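Struan Nisbet has spent most of his working life on printed surfaces, first on the press floor at Forano and now as technical lead at Skolia, where he signs off decorative films before they go to the panel makers. He agreed to talk about pattern repeat, a subject he says most customers notice only after the installer has left.

The repeat is the distance a printed design travels before it starts over. On a rotogravure press it is fixed by the circumference of the cylinder. "You can engrave whatever you like on the cylinder," Nisbet says, "but it comes around again every turn. For most of our stone designs that is 90 centimeters. A long counter will show you the same vein several times."

The problem is worse with marble than with wood. Wood grain runs in one direction and the eye accepts a good deal of sameness along it. A marble vein is an event. If it forks in a particular way, people remember the fork.

Digital printing removes the cylinder and, in theory, the limit. Nisbet is cautious about the theory. "The file still has a length. Someone has to scan the stone, clean up the scan and make the ends meet. I have had digital files with a shorter repeat than the gravure version they were meant to replace."

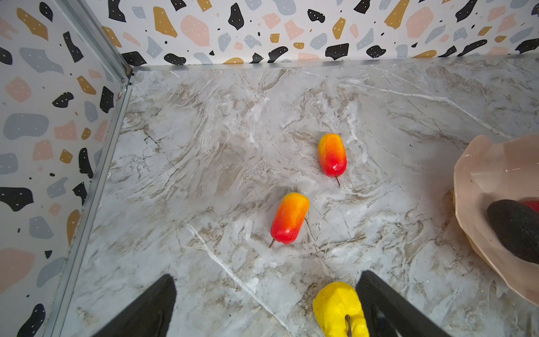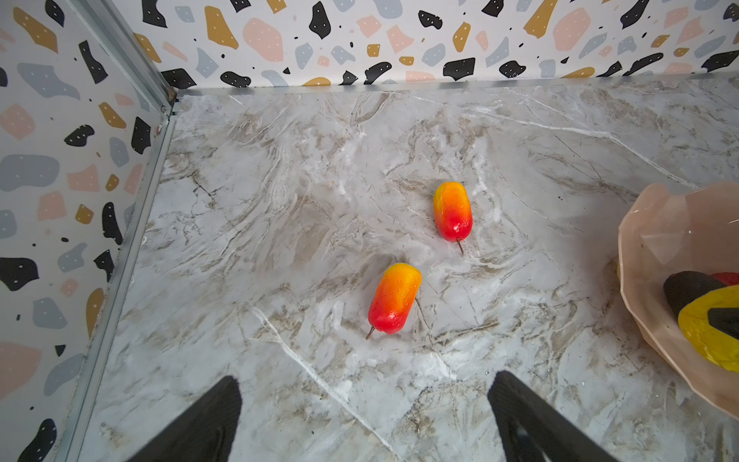 Marble-patterned surface with terrazzo-style print on the walls.

Terrazzo prints present a different difficulty. There is no direction to the design, so installers assume a sheet can be turned any way up. Nisbet disagrees. The chips are usually drawn by hand or placed by software, and either method leaves clusters. Two dark chips that touch will read as one large shape, and a row of those at the same height becomes a stripe across the room.

His test for this is simple. He hangs 2 full repeats side by side, stands 8 meters back and half closes his eyes. Anything that lines up goes back to the studio. The Azevedo range went back three times, mostly over the spacing of the darkest color.

Scale is the other frequent complaint. A design approved on a hand sample is approved at reading distance, with a small part of the pattern showing. "The client sees a few chips and likes them," he says. "Then they get a wall." For Brirneo, a line intended for small washrooms, the studio reduced the artwork by 35 percent and redrew the smallest chips, which had turned to specks.

Asked about color matching between batches, Nisbet is brief. Order the whole job from one batch – and keep an offcut in a drawer, away from the window. White grounds vary more than customers expect, and a repair panel bought years later will rarely match.

He is working on a limestone with almost no veining, due for press trials in September. The repeat is the same as before. "With that one," he says, "I doubt you would find it without a tape measure."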